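The couple wanted natural. Their word, in an email with 4 attachments, all of them posed. I drove to Pindoreo anyway, 35 miles, and shot them laughing at nothing beside the old ferry dock.

"Just forget I'm here," I said. They looked straight at me.
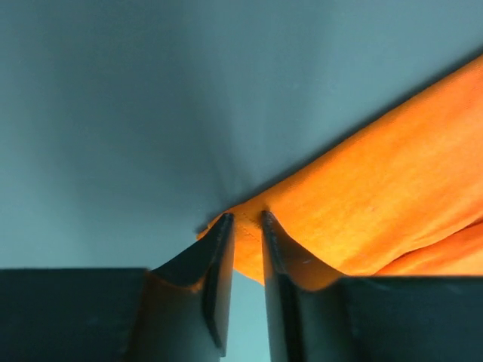
Orange cloth against gray.

By sunset I had 1696 pictures and doubted most of them. The bride asked if love showed up better in black and white. I said it depended on the love - a line I'd used before, and she seemed to know it.
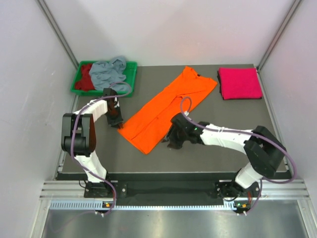
At home I cut the lot to 102. In one she was checking her phone behind his back, and he was smiling at a gull. It was the only one I believed, so I put it first and waited for the complaint.

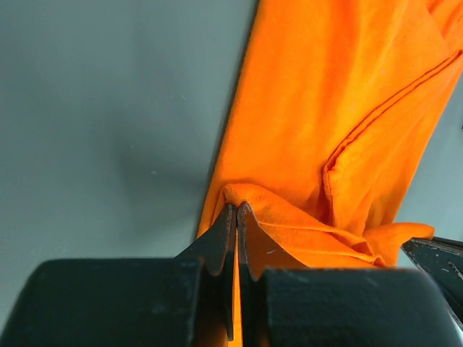 Did they order the album?

They ordered two, one for each mother, and asked me to leave out the gull.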